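From: Lensa Gudeta
To: keyboards list
Date: Thursday, September 23, 2021
Subject: Re: [keyboards] Ticking spacebar and a keycap question

Urmas Petrauskas wrote:

> Second board I've built from the Drirnell kit and the spacebar is driving
> me up the wall. It ticks on the left when I hit it off-centre and it's
> a bit slow coming back up. I've lubed the stabilisers twice. The rest of
> the board sounds lovely. Do I pull it all apart again or is there
> something I can do from the top?
>
> Also, does anyone mix their keycap sets, or is that frowned on here? My
> wife says the all-grey one looks like a till.

Hi Urmas, hi all,

Don't pull it apart yet! I did exactly that with my first Drirnell in May, lost a whole Sunday and one of the tiny screws (still missing, I suspect the hoover), and the tick was there again as soon as I put the cap back on. In the end it was the wire. Mine was bent by a hair, so one end sat higher than the other and slapped the housing on the way down.

You can check without opening the case. Pop the spacebar off, unclip the wire if your stabs will let you, and lay it on something properly flat. A bit of glass is good, I use the one out of a photo frame. Press one end down and see if the other lifts. If it does, bend it back with your fingers, a tiny bit at a time, and keep checking. I went too far the first time and had to go back the other way, which felt like trimming a fringe.

The slow return sounds to me like too much lube, sorry. Twice is a lot if you didn't wipe off the first lot in between. Get in with a cotton bud, take out whatever you can see, and then put a dab back on the ends of the wire only. If it's still sluggish after that, try another cap before you blame the switch. Long caps warp, and I've had one from a Matić set that rocked like a pub table. I sent it back and they were perfectly nice about it.

As for mixing sets, I'm the wrong person to ask if you want to be told no. I like a board with some colour in it. My rule, if you can call it that, is to pick one loud colour and let the pale ones do the rest. Mint case, cream and pale pink for most of it, then green for the spacebar and a few of the others. I'd been dithering over whether the green wanted to be on the big keys only, but I think a cluster up in the top right corner balances the long one at the bottom rather well. Have a look: 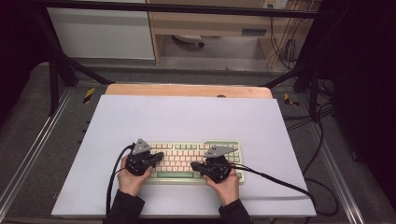
Rasmus says green and pink is a boiled sweet combination and he'd go for brown, but he also says that if you're mixing sets you should check the profiles match first, row by row, because two sets that look the same in the shop photos can be different heights and your fingers will notice before your eyes do. He's right about that bit. I once bought a Tarau set for the accents and the bottom row was so much taller that I kept catching my thumb on it. It went to Priit, who has bigger hands and doesn't mind.

So, wire first, then the lube, then the cap. And do put it on something while you're testing, a desk mat or a folded tea towel, as a hard desk makes every little tick sound ten times worse than it is.

Does anybody have a spare long spacebar in cream, by the way? I paid 6 pounds for the last one and it came with a scratch. Happy to swap for 3 unopened bags of switches, the Stevum ones, which are too heavy for me.

Let us know how you get on, Urmas, and tell your wife I'm on her side about the till.

Lensa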